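Folding planner: release 6 at Skalside

Release 6 of the Damel planner went onto the Skalside bench on 25 Oct 2018. The main change is in the grasp stage, which now scores hem and fold edges separately and passes both scores to the controller. 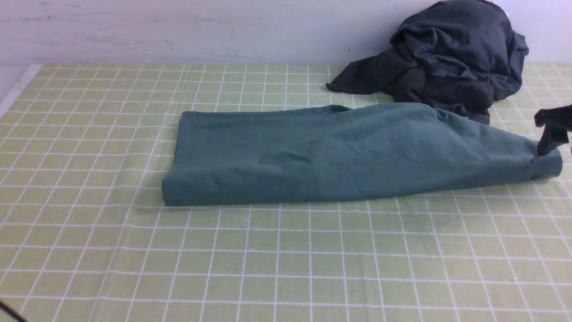
Reisinger asked whether the two scores could be logged with each grasp, as the merged value is hard to debug. They will be, from the next build.

Sleeve folds are now planned as one diagonal move across the body. The path is checked against the other arm before either starts – the old check ran afterwards.
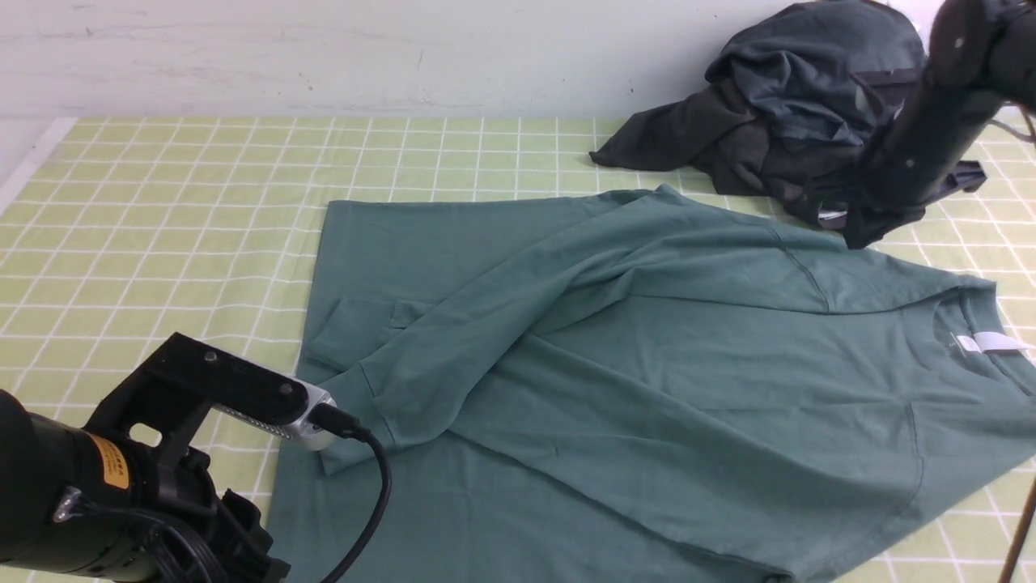
One reader at Jinoncombe wrote that the check stalls on a slower machine when the cloth mesh goes above 3,000 points. We suggest a limit of 1,000 for now.

Contact at the corner of a finished bundle is still set by hand in the config file.

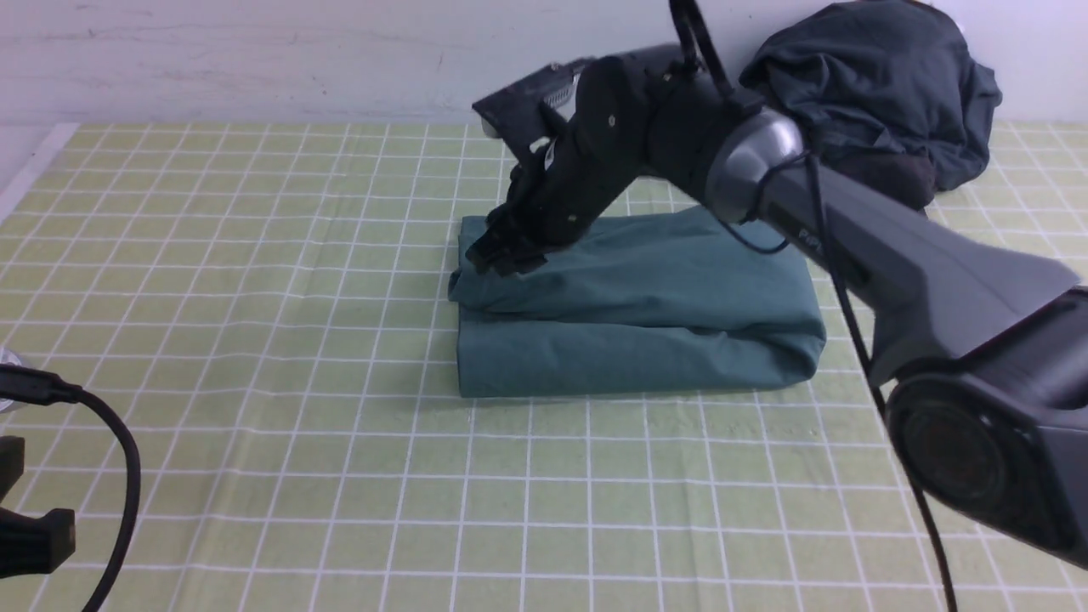 The setting moves into the planner in December, along with the 249 replay cases.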